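Section 4: Starting a New World and Sharing It

Before you begin, make sure Huvulon is installed and up to date. The version number is shown in the lower left corner of the title screen. If an Update button appears next to it, select it and let the download finish. Worlds saved in an older version will open in a newer one, but a newer world will not open in an older version.

4.1 Creating the world

1. From the title screen, choose Build, then New World.

2. Type a name. Names can have up to 40 characters. Letters, numbers and spaces are allowed.

3. Pick a ground type. Flat is best for a first build. Hills and Islands look nicer but you will spend time leveling the land before you can lay a floor.

4. Choose a brick set. The Starter set has 292 pieces. The Naditz set adds arches, roof tiles and round towers, and must be unlocked by finishing the tutorial.

5. Set the piece limit. The default is 1,000 pieces per world. Older tablets may slow down before the limit is reached, so lower it if the game stutters.

6. Select Create. Loading can take a minute on the first run.

Note: The ground type cannot be changed later. The brick set and piece limit can be changed at any time under World Settings.

4.2 Placing and removing pieces

1. Open the tray by pressing the Tray button or swiping up from the bottom of the screen.

2. Tap a piece to pick it up. A pale outline shows where it will land.

3. Rotate with the two arrow buttons. Each press turns the piece a quarter turn.

4. Press Place. If the outline is red, something is in the way or there is nothing underneath to hold the piece up.

5. To remove a piece, press and hold it until the menu opens, then choose Take Back. The piece returns to the tray.

Caution: Clear Area removes everything inside the marked square, including pieces placed by other players. It can be undone only until you leave the world. 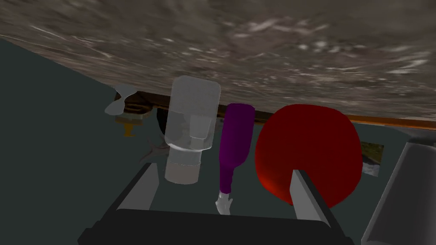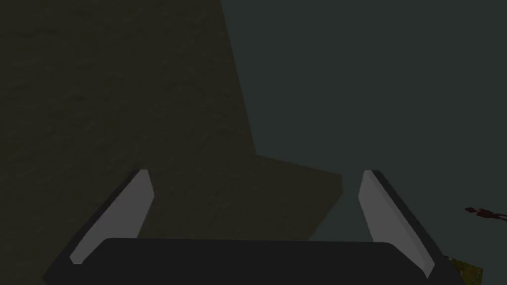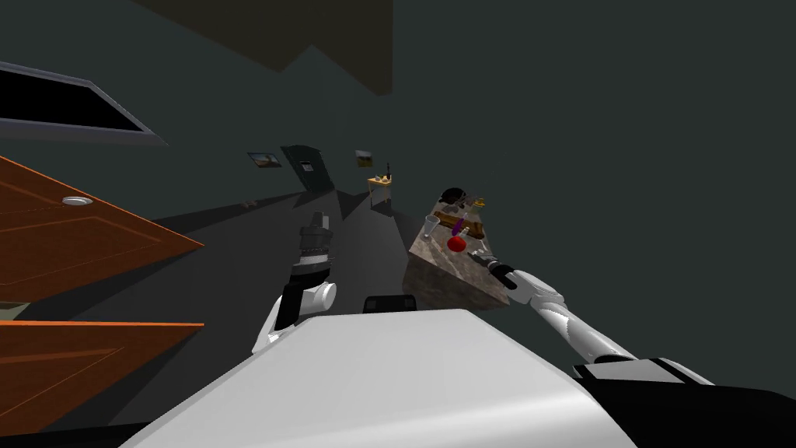
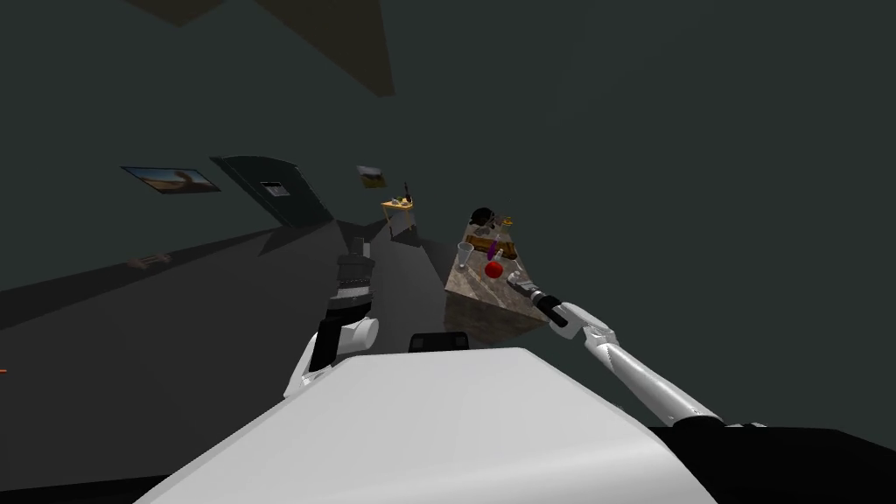

Written by the Flivetti Games Help Desk
Filed under: Player Guides, Huvulon

4.3 Saving

Huvulon saves on its own every few minutes and again when you exit. You can also save by hand:

1. Open the pause menu.

2. Choose Save Now.

3. Wait for the spinning brick in the corner to stop before closing the game.

You have 13 save slots. When all of them are full, the game asks which one to write over. It will not pick one for you.

Caution: Do not turn off the device while the brick is spinning. The world may go back to the last automatic save.

4.4 Inviting other players

Shared building needs an online connection and a Flivetti account for the host. Guests can join without an account, but they can't save a copy of the world.

1. Open the world you want to share.

2. In the pause menu, choose Players, then Invite.

3. Read the join code to your guests or send it by message. The code works until you close the world.

4. When a guest asks to join, their screen name appears at the top of your screen. Choose Allow or Decline.

5. Set what each guest can do. Look Only lets them walk around. Build lets them add pieces and take back their own. Full lets them change anything, including World Settings.

Start new guests on Build. You can move them up later from the Players screen.

Note: Online service is down for upkeep every Wednesday morning. Worlds can still be opened and edited by the host during this time, but join codes will not work.

4.5 Parental controls

1. Go to Settings, then Family.

2. Create a four-digit PIN. Write it down somewhere safe. Resetting a lost PIN requires the email address used for the account.

3. Turn Invites, Chat and Shop on or off. All three are off by default on child profiles.

4. To set a daily play limit, choose Time and use the slider. A warning appears five minutes before time is up, and the world is saved before the game closes.

4.6 If something goes wrong

The world will not open. Restart the game and try again. If it still fails, choose Restore on the world's card to load the automatic save.

Pieces are missing from the tray. Check that the right brick set is selected under World Settings. Pieces from the Hao bonus pack appear only after you sign in.

A guest cannot join. Check that both devices show the same version number on the title screen, then send a new code.

The game is slow. Turn off Shadows and Water Effects under Display, and close any other programs that are running.

Continue to Section 5: Lights, Doors and Moving Parts.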